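Oct 14, 2018

Kadimano, the lunch counter near my office, switched its loyalty program from paper cards to an app called Voneo last month. I moved my account over and kept notes.

## Signing up

The download took less than a minute. The app asks for a phone number, sends a code, and then wants the number printed on the old card. My 492 points showed up the next morning.

A bread roll costs 200 points and a full lunch costs 700. Points post when the register closes the sale, so a refund at the counter takes them back out. 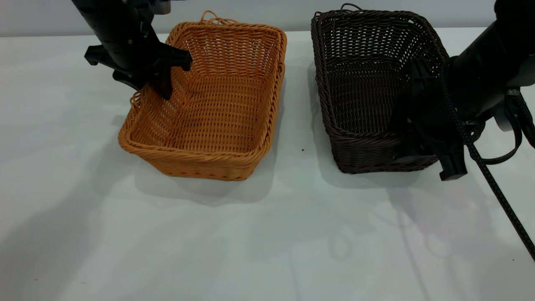 ## Ordering ahead

Orders placed before 11:30 get a pickup slot. Later ones go into the regular line, and the app does not say so until after payment. Hanne Bjarnason at the next desk lost a slot that way twice.

The receipt screen lists tax on its own line but leaves out the tip. I add mine in a spreadsheet.

## Open items

- Card balances expire at the end of November.
- Gift cards still have to be scanned at the register.
- The Pondadari branch is not in the app yet. I wrote to support and got ticket 1109, no reply so far.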